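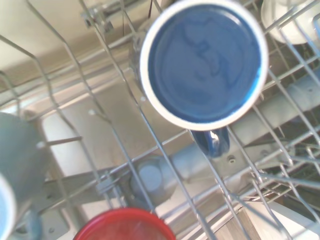 Noguchi Guesthouse adds winter rooms

The Noguchi guesthouse in Drostdale will open nine more rooms for travelers in December, owner Tomoyo Amano said on 20th November. Guests can book stays of up to three weeks.

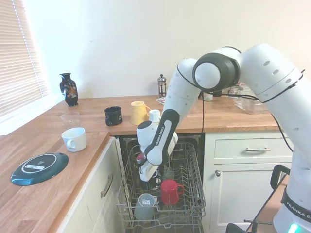 The new rooms are on the second floor and share a bathroom on each side of the hall. Guests also share a kitchen, with a dishwasher under the light wooden countertop. Breakfast is extra. The bus from Plolilgate stops two blocks away.

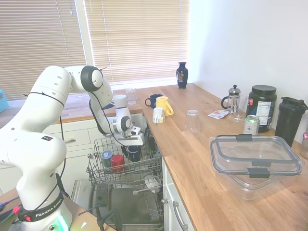 Cups in the upper rack of the dishwasher.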